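**Plastic tableware** is the general name for bowls, cups, plates and serving dishes molded from plastic and meant for repeated use. It is found in homes, schools, cafeterias and campsites, and is valued for its low weight and its resistance to breakage. The term does not normally cover disposable items, which are treated separately.

## Forms

Most sets are built around the bowl, which is made in several profiles. A deep bowl has flaring walls and a fairly narrow base, and is used for mixing, salads and popcorn. A shallow bowl is wide in relation to its height and suits pasta or snacks. Some shallow bowls have a stepped ridge on the inner wall, where the flat bottom meets the side. Cups usually taper from the rim to the base.

Capacity is commonly given in milliliters. In the Skalwood system, used by a number of school suppliers, the small bowl holds 335, the medium bowl 700 and the large serving bowl 1000. The cup holds 200.

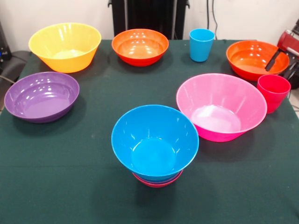 ## Color

Pigment is mixed into the plastic before molding, so the color runs through the full thickness of the wall. A scratch therefore shows less than it would on a painted or glazed surface. Manufacturers favor strong single colors such as yellow, purple, orange and blue, along with lighter shades of pink and blue.

The same piece may look different in tone inside and out. Thin walls let light through, and the interior of an orange bowl often seems paler than its exterior. Glossy finishes also pick up small bright reflections from overhead lamps. Matte finishes were introduced by Sorrentino but remain less common in children's ranges.

Color is often used to sort tableware by purpose or by owner. In day care settings each child may be given one color for the year, and a separate color may be set aside for meals prepared without certain foods.

## Stacking and storage

Bowls with flared walls nest inside one another. When the bowls are the same size, only a thin band of each lower bowl remains visible beneath the rim of the one above. Bowls of different makes can be nested if their wall angles are similar, although the stack may sit unevenly.

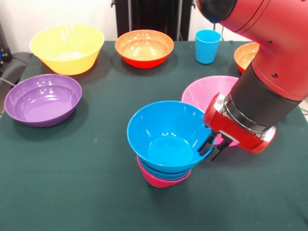

*Nested bowls, with blue above magenta-pink, among single bowls and a blue cup.*

Tight stacks can trap air and become hard to separate. The Kotamix line addresses this with three small ribs under the rim. Bowls should be fully dry before they are stacked, and cups are generally stored apart from bowls.

## Care

Most reusable plastic tableware may be washed by hand in warm water with a soft cloth. Suitability for dishwashers and microwave ovens varies and is marked on the base by most makers. Tomato sauce and turmeric can stain light colors. 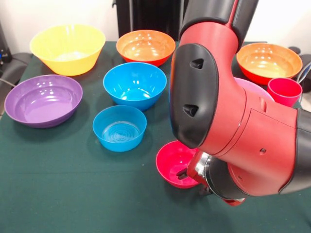 Abrasive pads dull the surface and should be avoided. Pieces with deep cuts or cracks are usually withdrawn from food use, and many households keep them for craft supplies or for sorting buttons and beads.

## Collecting

Interest in older sets has grown among collectors of everyday design. The catalog compiled by Ginevra Leone lists nearly 200 patterns by Zostix and Sorrentino, arranged by rim shape and then by color. Complete sets with their original cups are considered the most desirable.

## See also

- Melamine dishes
- Mixing bowl
- Nesting containers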